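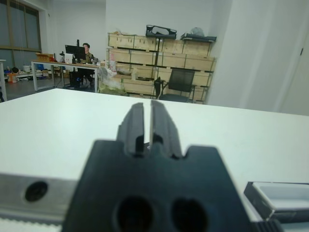 Planning and Budgeting for a Robot Cell
Session 4 handout: what the arm costs, and what everything else costs

Hi everyone. Last week we talked about picking tasks, so this week is about money, and I promise it's less dull than the title. If you missed session 3, get the task sheet from Ekrem Eren first, as you'll need your own task in front of you for the exercise at the end.

Where people go wrong

When somebody asks me to look over a robot budget, the first line is nearly always the arm, and the arm line is nearly always fine. They got a quote, they typed it in. Then there's a line called "accessories" with a round number next to it, and that's where I start asking questions (sorry in advance to whoever presents first on Monday).

My own first budget was for the Muvville bench, and I'll use it as our bad case. I had the arm, I had the gripper, and I had one line for "table". What I didn't have: the rail to mount things on, the brackets, spare fingertips, cable guides, a second power supply, or anywhere to put the crates. The small stuff I'd forgotten came to $3,502 by the time we stopped ordering. No single item in there was scary. It was all bolts and plates and shipping, week after week.

So, split your sheet into these headings before you put in a single price:

Arm and controller
Gripper and fingers
Table, rails and mounting parts
Cameras, cables and lights
Computer and screen
Safety items
Shipping, import fees and tax
Storage and floor space
Training and setup hours
Spares

Leave the heading in even if you think it's zero. Write the zero. A zero that somebody typed on purpose tells me you thought about it.

Grippers

Parallel grippers with two fingers are what most of you will end up with, and they're a good first buy. Please budget for fingers separately from the body. Fingers wear, they crack when someone drives them into the table, and you'll want a different shape the minute your task changes. At Muvville we went through 5 sets in the first term! I now put spare fingers on the same order as the gripper, which also saves paying for shipping twice.

Ask the seller about the bolt pattern too. We bought a Clalix gripper for our Radu arm and the holes didn't line up, so we needed an adapter plate that took longer to arrive than the gripper did. Lead time goes in your plan right next to price. I like two columns, side by side.

Table and room

Measure the reach of the arm, then add space for a person to stand and work. After that, work out where the packaging goes. Everyone laughs at this one, but shipping crates are big, you may need them for warranty returns, and they sit against a wall for as long as the warranty runs. Aurelia Vlad did the floor plan for the Sedudier project and gave storage its own block on the drawing. Copy her on that.

Also: chairs, a desk within sight of the arm, and outlets that aren't already taken.

Time is a cost

For a first cell I plan 25 hours of setup before it does any useful work – that's one person who has done it before. If nobody on your team has, double it. Our bench then ran for over 324 hours before we bought anything new for it, so the setup time felt small by then, but it sure didn't in September.

Contingency

I use 15 percent on quoted items and 30 percent on anything I guessed. Mark your guesses in a different color so you can swap them out as quotes come in.

For next time

Fill in the ten headings for your own task. Get at least two written quotes, one of them for the gripper. Bring one thing you left out of your first draft and what it costs. We'll go around the room and share those before the break.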